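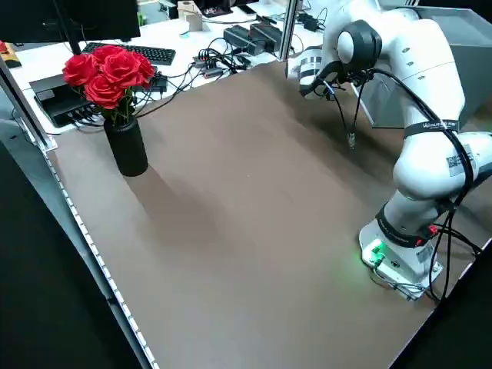

Workshop tips: sharing a bench with the arm

These come from the first year with an arm at Ornetti, where we pack vases and artificial flowers. Most of them were learned on the small orders.

Keep one bench for people only. When the arm took over placing stems, the hand tools drifted onto its table and had to be moved before every run. Damian Baumgartner finally painted a line on the floor. Tools stay on our side of it.

Tie up spare cable at the start of the shift. Use hook-and-loop straps – zip ties have to be cut off each time a part is changed. Leave enough slack for the full reach of the arm, then run it once at low speed and watch.

Dust the blooms before they go out. Fabric petals hold lint. A soft paintbrush works better than a cloth.

Write down every stop. A school notebook is fine. We logged 277 stops by September, and most were stems bent in shipping. Now the stems get straightened at unpacking, and that job takes one person most of a morning.

Rotate the watching. Minding a machine is more tiring than packing by hand, and two hours is plenty. Nabila Nair makes up the rota and swaps people between checking, unpacking and repairs.

Keep doing some by hand. We still pack 23 boxes a week the old way so new people learn how a stem should sit. Odd shapes go to that bench too.

Wipe the tabletop with a barely damp cloth, and let it dry before you switch on.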